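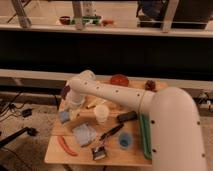 제13호 | 4쪽

아소사리 작업장, 로봇 팔이 들어온 뒤
글·사진 판니 퍼르커시
2018년 5월 28일

회사 소식지에는 "사람은 더 가치 있는 일을 하게 된다"고 적혀 있었다. 더 가치 있는 일이 무엇인지는 적혀 있지 않았다. 반품 분류실에서 며칠을 보내며 그 답을 찾아보았는데, 아직 찾는 중이다.

흰 팔이 나무 탁자 위로 길게 뻗어 있다. 탁자에는 파란 반투명 컵, 구겨진 회색 천, 빨간 고추 모양의 물건 따위가 흩어져 있다. 반품 상자를 열면 대개 이런 식으로 뒤섞여 나온다. 납품사 쿠토브의 소개 책자에는 똑같은 상자가 줄 맞춰 놓인 사진만 실려 있었다.

분류실의 엘스 스미츠는 이 일을 오래 했다. 천은 집어 보면 안다고 한다. 얇은지, 빨아야 하는지, 다시 팔 수 있는지. 요즘은 집어 보는 시간보다 화면에 뜬 오류 문구를 확인하고 단추를 누르는 시간이 길다. 직함은 '분류원'에서 '공정 감독원'으로 바뀌었다. 시급은 그대로다.

관리 쪽의 안셀모 피게로아는 목표가 하루 1000개라고 했다. 언제까지냐고 묻자 8월이라고 했다. 그 숫자에 사람이 다시 집어 놓은 물건도 들어가느냐는 물음에는 나중에 자료를 보내 주겠다고 했다. 자료는 오지 않았다.

좋아진 점도 있다. 허리를 굽힐 일이 줄었고, 마리솔 오로스코는 손목 보호대를 벗었다. 대신 자리를 비우기가 어려워졌다. 팔이 멈추면 누군가 바로 가서 풀어 주어야 해서, 20분이던 오후 휴식을 둘로 쪼개 쓴다. 예전에는 같이 쉬던 사람들이 이제 번갈아 쉰다.

새 근무표는 분류실 문 옆에 붙어 있다. 야간조 칸에는 이름이 하나뿐이다. 미클로시 실라지. 그는 설명회에서 혼자 근무하다 팔이 서면 누구를 부르느냐고 물었고, 담당자는 질문을 받아 적었다. 다음 설명회 날짜는 아직 공지되지 않았다.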